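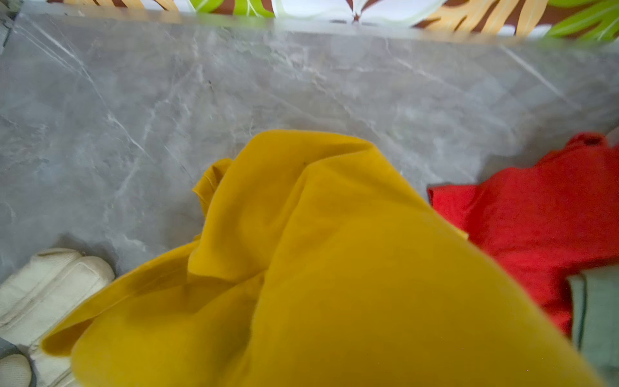 Week 4 – star image and the romantic lead. Quick recap first. A star isn't only the actor, it's everything we carry in with us: earlier films, interviews, posters, the on-screen partner. So when half of a famous screen couple makes a film alone, the audience brings the missing half along. Costume does a lot of the work here. Think of one strong color kept for one character, say a mustard-yellow cloth, golden where the light lands and closer to ochre down in the folds. Film uses that. Same fabric, two moods, no dialog needed. Watch for it in the screening.

Screening: Leiva (dir. Assunta Amato). Lead is Ginevra Ferri, her first film without Leonardo Pellegrini after 3 together. Read the Brunello Fontana review in the pack BEFORE you watch, not after. He's hard on her and I think he's wrong about the middle section, but see what you make of it.

Things to note down while watching
– her entrance. How long do we wait? Who talks about her first?
– close-ups. Who gets them in the train station scene, her or the new guy
– silence. Ferri is a listener, a lot of the acting is reaction
– the ending. Does the film want us to miss Pellegrini? (there's a shot of an empty chair, you'll know it)
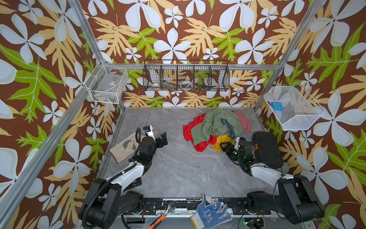 Two arms over the marble-patterned worktop, flowered wallpaper behind.

Background on pattern and set design: a busy wall pulls the eye off the face. Amato mostly keeps Ferri against plain walls, then breaks her own rule in the aunt's house. Ask why there. Compare the kitchen scene in Jurkley, which we did in week 3 – same designer, very diffrent effect.

Key terms: star image, screen couple, casting against type, vehicle (a film built around a star). Know these for the November test.

Written response: 900 words, one scene only. Pick small. A look, a line, a doorway. Don't retell the plot, I've seen it. Don't tell me if you're a fan either, or do, but then show me what in the performance makes you one. Due 27th September, paper copy in Poonam Tomar's tray, not mine.

Next week Cindent, first 8 minutes only, then discusion. Bring the pack.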